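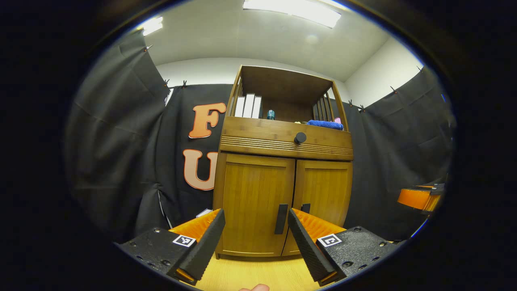 活动室一角的竹木色高柜:上层开放格里放着白色文件夹和一条叠好的宝蓝色毛巾

致Prilidov社区基金项目组
关于“Jeltholm活动室收纳整理”项目的中期进展报告
报告日期:2025年8月19日
执笔:Darcy Penner

Hélène Fraser女士及项目组各位同事:

大家好!上次通信之后隔了好一阵子才给各位写这份报告,先说声抱歉。夏天这边事情多,Jeltholm的活动室几乎没有闲下来的时候,收拾东西只能见缝插针,常常是上午的手工班散了,下午的读书会还没到,我们就抢着那一个多小时搬搬挪挪。好在进度没有落下,有几件事比我们春天申请时设想的还顺利一些,下面慢慢向各位汇报。

一、柜子

申请书里占篇幅最多的就是柜子,所以先说它。最后选定的是一款竹木风格的高柜,暖暖的金棕色,下面是双开门,门上装深色的长条拉手,门的上方有一个宽抽屉,抽屉面板下半部带一道道横向的凹槽,中间一个深色圆钮,再往上就是开放格,两侧是条格侧板,顶上一块平板。当初也看过全封闭的款式,价钱差不多,但几位带班的老师都说,常用的东西还是伸手就能拿到的好,每次都要开门翻找,用不了两个星期又会乱回去。我觉得她们说得很有道理,就照这个意思定了。

柜子向Prudton订购,连同送货和安装,从基金拨款中支出2,000元。安装师傅很细心,临走前还替我们把门的松紧又调了一遍。屋里铺的是浅蜂蜜色的木纹地面,和柜子的颜色很相衬,来上课的老人家进门就夸,说屋子看着亲切多了。

二、开放格怎么用

这一格地方不大,却是我们讨论得最久的。目前的办法是左边竖着放文件夹,统一用白色的,右边留给毛巾这类随手要用的布品。文件夹的内容我们重新分过:一类是签到和联络资料,一类是各班的课程安排,一类是物品清单和借用记录。以前这些纸散在好几个抽屉和纸箱里,要找一张去年的签到表得翻上大半天,现在整理归档的旧表格一共210份,都按月份排好了,过期和重复的也已经处理掉。

毛巾规定用完洗净晾干,叠好了再放回去。老实讲,叠得齐不齐要看当天是谁值日,有时候边角会搭到格子外面来,我看见了就顺手推一推,并不当作什么大事。偶尔也会有小瓶子、小物件跟着放上去,我们打算再观察一阵,看哪些是真正常用的,再决定要不要给它们添一个小托盘。

三、抽屉和柜门里面

抽屉分给了小件文具:剪刀、胶带、标签纸、备用的笔。柜门里面放体积大一些的材料,主要是手工班的纸张和布料,还有读书会的茶具。茶具原本是放在隔壁的,每次端来端去,Lưu老师担心得不得了,如今总算有了固定的位置。登记在册的物品目前是81件,清单打印了两份,一份夹在文件夹里,一份贴在柜门内侧,借走和归还都要签名。这个签名的习惯还在慢慢养成,头几个星期漏签的不少,近来好多了。

四、布置

柜子的后面和两旁用深色的布围了起来,一来把角落收拢成一个整体,二来也让柜子更显眼,新来的人一眼就知道东西该往哪里归。背布上别了橙粉色镶白边的大字母,个头很大,孩子们特别喜欢。黑色的布容易沾灰,我们已经把清洁排进了每月的值日表,用粘毛滚筒滚一遍就行,不费什么工夫。

五、经费

截至目前,项目累计支出3,854元,其中柜子一项如上所述,其余用在文件夹、标签、布料和清洁用品上。票据全部留存,随本报告另附复印件,若有哪一张看不清楚,请尽管告诉我,我再扫描一次寄过去。剩余款项暂时没有动用,想留给下一阶段。

六、接下来的打算

秋天我们想做两件事。一是给抽屉内部加分隔,现在小东西一多,拉开关上就滑到一处去了。二是请各班轮流试用物品清单,把不好用的地方改掉,定稿之后再给其他活动室参考。预计11月可以完成,届时会再写一份期末报告。

还有一个请求想和Hélène商量:抽屉分隔的费用在原预算里没有单列,能不能从剩余的清洁用品一项里调一部分过来?金额不大,我会先把报价发给您,等您点头了再下单。

也非常欢迎各位抽空过来坐坐,手工班的朋友们一直念叨着想请你们喝茶。

Darcy Penner
Jeltholm活动室 敬上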